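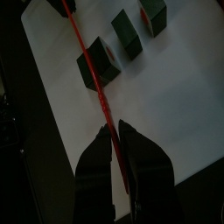

Informe de avance para Pruvost — comercialización y puesta a punto del edificio Ornosley

Periodo: desde el informe anterior hasta el 6 de marzo

1. Situación general

El edificio sigue en pie, sigue mirando al mar y sigue sin venderse entero. De las 20 viviendas hay 12 con escritura firmada, lo que supone tres más que en el informe anterior y dos menos de las que prometimos en él. La diferencia corresponde a dos reservas que se cayeron en la misma semana, una por la hipoteca y otra por una suegra con opiniones sobre la humedad. Contra la primera podemos hacer algo y lo explicamos en el apartado 3.

Las ocho viviendas restantes son las cinco de la fachada norte, los dos bajos con patio y el ático B. El ático A se vendió sobre plano y su propietario ya nos ha escrito varias veces para preguntar cuándo se van los obreros. Le hemos contestado siempre con la misma frase, que por ahora conserva su dignidad.

2. Obra pendiente

Zonas comunes. El portal está terminado salvo el mostrador de conserjería, que Fista entregó con la altura equivocada. Se ha devuelto. El nuevo está en fabricación y no nos consta ningún coste añadido, cosa que hemos pedido por escrito.

Piscina. Llena, depurada y legalizada. Falta la ducha exterior, que existe en todos los folletos y en ninguna pared. La acometida está hecha.

Garaje. Se ha repintado la señalización. Las plazas 7 y 8 siguen separadas por un pilar que en los planos era más delgado. Proponemos venderlas juntas como plaza única de gran tamaño, con trastero, y retirar del catálogo la expresión «cómodas maniobras».

Ascensores. El primero funciona. El segundo funciona también, pero el boletín de inspección salió con el número de portal cambiado y hasta que no se corrija no podemos usarlo con visitas. La corrección consiste en cambiar una cifra y lleva cinco semanas en trámite.

Fachada norte. Reparadas las fisuras del revestimiento en las plantas segunda y tercera. La empresa de andamios retiró el material dentro de plazo, hecho que dejamos anotado por su rareza.

3. Ventas y comercialización

La agencia Odix ha gestionado el total de las visitas del periodo. Su informe mensual es muy bonito y tiene muchas flechas hacia arriba. Descontadas las flechas, lo que queda es esto: el anuncio del ático B se mira mucho y se visita poco; los bajos se miran poco, pero quien los visita suele volver con un metro; la fachada norte se compara con la sur en cada visita y pierde siempre, a pesar de que cuesta bastante menos.

Hemos tomado tres decisiones que someten a prueba lo anterior.

La primera afecta a los textos. El anuncio original del ático B hablaba de «un refugio suspendido entre el cielo y el alma». Hemos pedido que hable también de los dormitorios, que son tres, y de la orientación. Los compradores preguntaban por teléfono cosas que deberían estar en el segundo renglón.

La segunda afecta a los recorridos. Odix enseñaba primero el ático y después el norte, de manera que el cliente bajaba decepcionado en todos los sentidos. Ahora se empieza por la vivienda del cliente y solo se sube a la azotea común al final. Es pronto para hablar de resultados, aunque dos parejas han pedido segunda visita al 3.º D, que hasta ahora no había recibido ninguna.

La tercera es la hipoteca. Antes de aceptar una reserva pedimos una conformidad previa del banco. Perderemos alguna firma impulsiva. Las firmas impulsivas nos han costado ya dos meses de mercado en viviendas que figuraban como vendidas y no lo estaban.

El ático B merece párrafo propio. Tiene 219 metros cuadrados menos de los que algunos portales le atribuyen, por un error de copia que sumó la azotea comunitaria completa. Está corregido en nuestra web y en dos portales de tres. El tercero nos ha enviado un formulario.

4. Presupuesto

Gastos comunes del periodo: 1268 euros al mes por vivienda no vendida, contando comunidad, suministros mínimos, seguro y limpieza. En el periodo anterior fueron 1219. La subida viene casi toda del seguro, que se renovó con una cláusula nueva sobre temporales marítimos redactada por alguien que, evidentemente, ha visto el mar.

El amueblado del piso piloto está dentro de lo aprobado. Se cambió el sofá blanco por otro gris tras la jornada de puertas abiertas, en la que se sirvió vino tinto. La próxima vez se servirá agua con limón. El sofá blanco se ha llevado a la tintorería y, si vuelve en condiciones, irá al bajo B.

No pedimos ampliación de fondos. Sí pedimos permiso para mover la partida de «acto inaugural», que nunca se celebró, a los toldos de la fachada sur, que los propietarios reclaman con razón y por duplicado.

5. Incidencias con propietarios

Ruido de la sala de máquinas de la piscina en el 1.º A. Se han colocado soportes antivibratorios. El propietario dice que ahora oye otra cosa. Iremos a oírla.

Gaviotas. Han elegido la cubierta del casetón. La empresa especializada propone tres sistemas, todos caros, y reconoce que las gaviotas se acostumbran a dos de ellos. No hemos contratado nada.

Wifi en las terrazas. No estaba en la memoria de calidades, pero sí en un cartel. El cartel se ha retirado y el wifi se está presupuestando.

6. Objetivos hasta julio

Firmar los dos bajos y al menos dos viviendas de la fachada norte. Para estas últimas solicitamos margen de negociación de hasta 12 000 euros por vivienda, a usar solo en la segunda visita y sin anunciarlo.

Cerrar la inspección del segundo ascensor.

Colocar mostrador, ducha y toldos, en ese orden si Fista cumple y en el contrario si no.

Mantener el precio del ático B. Odix recomienda bajarlo ya. Preferimos esperar a que el anuncio corregido pase una temporada publicado con su superficie verdadera, y revisar la cifra en julio, cuando la terraza se defiende sola a partir de las ocho de la tarde.

7. Lo que necesitamos de Pruvost

Conformidad con el cambio de partida del apartado 4, respuesta sobre el margen de negociación y una persona de contacto para las firmas en notaría. La dirección de correo que figura en el convenio devuelve los mensajes con una nota muy amable en la que se nos informa de que el buzón está lleno.

Dirección de proyecto, Ornosley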